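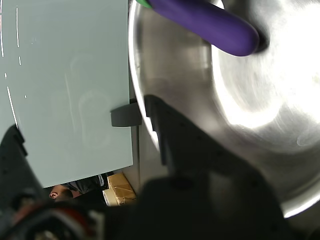 Pistura has finally put a price on its kitchen arm, and I've been wanting to write about this one since the winter. It's a two-fingered gripper and arm sold as a kit, aimed at cafés, school kitchens and anyone else who spends their mornings shifting food from one container to another. The starter set is £3000, which made me gulp a bit, but I went over to the demo unit in Skirkorstead to see what you get for it. Most of the practice work is done with light props and steel bowls, and I'm glad they haven't made it easy for themselves – a big shiny bowl throws back a dreadful glare, and a smooth purple thing with a rounded end lying inside it is just the sort of object I'd expect a cheap camera to lose altogether.

So what's in the box? You get the arm, the gripper, two sets of finger pads, a clamp for the worktop and a year of software updates. The camera sits down by the fingers, so what you see on the tablet is mostly gripper and bowl, very close up. I found that odd for the first few minutes and then quite liked it! You teach the arm a job by moving it through by hand a few times, give the job a name and save it.

I had a go at teaching it a simple bowl-to-tray job. The menus are clear, the big stop button is where you want it, and the arm is quieter than my dishwasher. I was less keen on the cable, which is stiff and always seems to be on the side you want to stand. The finger pads come off for washing, but you need a little key to do it and I can see that key going down a sink within a week. Pistura told me a clip-on version is being looked at, though they wouldn't give a date.

The obvious rival is the Tavares kit, which is cheaper to start with but charges you monthly for the software. If you only want to try an arm for a season, that may suit you better. Ranton is handling UK orders and repairs for Pistura, and says it has 331 names on the waiting list already (I'm not one of them, my kitchen is far too small). The first kits go out in July.

Last updated: 17 June 2024
2 min read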